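Mukwood Shared Workshop
Member Guides: Robotics Bench

Rehearsing a Can Pick in Simulation Before Using the Bench Arm

This guide applies to members who are building a pick-and-place project on the robotics bench, and to members who are building at home and intend to bring a finished program to the workshop. It covers the preparation of a simulated pick of one beverage can, from loading the scene to exporting the motion file. It does not cover wiring, gripper assembly, or the bench safety orientation, each of which has its own guide.

A program must complete the steps below before it is loaded on the bench arm. Members who have already completed them at home may bring their run log to the bench and begin at Step 7.

What you will need

A computer that can run the Cinia scene viewer. The two computers beside the bench have it installed.
The bench scene file, named Puma, from the member download page. It contains the arm, the two-finger hand, and a plain work surface.
The can model from the Gruneo object pack.
A full, unopened can of the same size, a ruler, and a kitchen scale.
A notebook, or the printed run log kept at the bench.

Step 1. Load the scene and check the units

Open the Puma scene in Cinia and confirm that the length unit is set to millimeters. Scenes saved from a home installation sometimes revert to meters, and a can imported under the wrong unit will either fill the view or vanish into the surface. Correct the unit before importing anything. Changing it afterward rescales the arm and leaves the can as it was.

Leave the background and surface plain at this stage. Textures may be added once the motion is reliable. They slow the viewer on older computers and make small gaps between parts harder to see.

Step 2. Import and measure the can

Import the can from the Gruneo pack and place it upright on the surface. Measure the real can with the ruler and compare its height and diameter to the values in the object panel. Weigh the real can and enter its mass. The pack ships with a mass of 300 grams, which will be too low for most full cans. A simulated can that is too light will lift cleanly with a grip that would drop the real one.

Check that the collision shape is set to Cylinder. The Detailed Mesh option follows every small ridge at the rim and can cause the can to shake when a finger touches it.

Step 3. Set the approach height

Create three waypoints directly over the can: a travel point, an approach point, and a grasp point. The approach point should sit 50 mm above the grasp point. All three must share the same horizontal position, so that the hand comes straight down on the can and does not sweep in from the side.

Open the fingers fully at the travel point and keep them open through the approach. Do not combine opening and lowering in one command. The simulator will carry out both at once, and a finger may still be moving outward when it arrives at the lid.

Step 4. Check finger clearance at the rim

Run the program as far as the approach point and pause it. Switch to the close view, zoom in until a fingertip and the edge of the can are both visible, and advance slowly toward the grasp point. 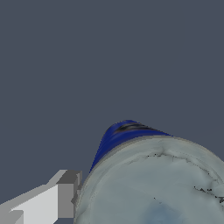 Clearance should be judged from more than one angle. A single view can make two parts appear to touch when there is still space between them, and it can hide real contact just as easily. With the gray fingertip this close to the pale rim of the can, the close view alone will not settle the question. Rotate the view until you are looking along the edge of the lid, then turn on the contact overlay, which marks any point where two shapes meet. If the overlay marks the rim before the fingers have begun to close, return to the approach point and correct the horizontal position of the hand.

Make corrections in small amounts and change one value at a time. Members frequently adjust the hand position and the finger opening together, find that the contact has cleared, and are then unable to say which change was responsible. Record each change in the run log.

Rotation deserves attention as well. A round can will accept the fingers at any angle, so it is tempting to leave the hand wherever the planner has placed it. Choose a rotation that keeps the wrist near the middle of its range. A wrist that begins close to its limit may have no room left to turn when the can is carried to the drop location, and the planner will then swing the whole arm around to compensate.

Step 5. Close the fingers and test the grip

At the grasp point, close the fingers with the force slider at its lowest setting. Raise the force in single steps until the can no longer slides when the hand is lifted. Note that value, add one step, and use the result as the working setting. Do not begin at full force and work downward. The simulated can is rigid and will not show the dents that a real can would receive.

Pay particular attention to the friction value. The default is generous. Cans that have been stored in a refrigerator collect moisture in the summer months, and the bench arm has dropped cans that the simulation held without difficulty. Set friction one level below the default for all rehearsals.

Step 6. Lift, hold, and inspect

Raise the hand to the approach point, then to the travel point, and pause with the fingers closed. Orbit the view around the arm and inspect the following.

Is the can upright? A tilted can usually means that one finger arrived before the other and pushed.

Is there room between the lid and the underside of the hand? A grasp taken too low on the can brings the lid up against the hand. The lid then carries part of the load, which hides a weak grip. If the two appear to meet, raise the grasp point slightly and repeat Step 5.

Is the can centered between the fingers? 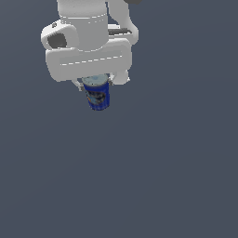

Can held upright between the two fingers. The rim sits tight under the hand; check this spacing before continuing.

Once the inspection is complete, resume the program and let the arm hold the can at the travel point for the full hold period, which is preset in the Puma scene. Slow slipping is difficult to see while it is happening. Compare the height of the can in the object panel at the start and end of the hold, and write both values in the log.

Then run the complete pick from the beginning, without pausing, 3 times in succession. All runs must finish without a contact warning and without a change in can height during the hold. If any run fails, make the correction and start the count again.

Step 7. Export the motion file

Select Export, then Bench Format. Name the file with your member number followed by the word can. Set the speed limit to 50 percent in the export window. The limit may be raised only from the bench controller, and only after a bench steward has watched a full pick at the reduced speed.

Open the exported file in a text editor and confirm that the first command sends the arm to the travel point. Files exported while the program is paused will begin at the paused position, and the arm will attempt to reach that position by the shortest path.

Common problems

The can jumps when the fingers touch it. The collision shape is set to Detailed Mesh, or the can was placed slightly below the surface. Reset the can with the Place on Surface command and check the shape setting.

The can rotates during the lift. The fingers are gripping off center. Return to Step 4.

The hand stops short of the grasp point. The planner has detected the can as an obstacle. Add the can to the Allowed Contact list for the two fingers only. Do not add the hand or the rest of the arm, as this would remove the warnings that the rehearsal depends upon.

The viewer runs slowly. Close the contact overlay when it is not in use and confirm that no textures have been loaded.

The program works at home and fails on the workshop computer. Compare the scene versions shown in the lower corner of the Cinia window. The Puma scene was revised in July to match the present finger length, and earlier copies place the fingertips too high.

Before the first bench session

Bring the exported file, the completed run log, and the can that was measured in Step 2. Use an empty can for the first physical pick, with the force setting lowered by one step, and move to the full can only when the empty one has been lifted and returned without slipping. Bench bookings are made through the member calendar. Logs are kept in the binder under the controller shelf and should be returned there at the end of the session.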